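Search plants, bulbs and seeds... Go

Home / About the nursery / Our story

About Flenetti Plants

Flenetti began with 2 cold frames and a rather leaky polytunnel on the lane behind Davitz, and in many ways we still run it as if that were all we had. 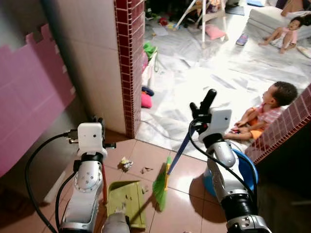
We grow hardy perennials, climbers and a good many old-fashioned cottage garden plants, and these days the list runs to 1,144 varieties, which surprises us every time we print it. Nearly everything is raised from our own seed or cuttings, and it all stands outside through the winter so that it won't sulk when you get it home and plant it on a windy slope. If it can cope with our hill – and our heavy, sticky clay – it should be quite happy with yours.

Hardy geraniums are our great weakness. We have 40 of them in the stock beds, and you are very welcome to wander round and see them full size before choosing a small one in a pot. Bring a photo of your border, or a bit of a mystery plant in a bag, and we'll do our best to help.

We moved to the old Mensah orchard when we ran out of room, and kept as many of the apple trees as we could. The compost is peat-free, mixed for us at Tendero, and we'll gladly take back your empty pots, clean or otherwise.

The nursery opens for the season in March. We post plants too, well wrapped and with a handwritten label – do ring first if you're after something in quantity.

Filed under: About us, Visiting, Hardy plants

Page last updated 20/05/2024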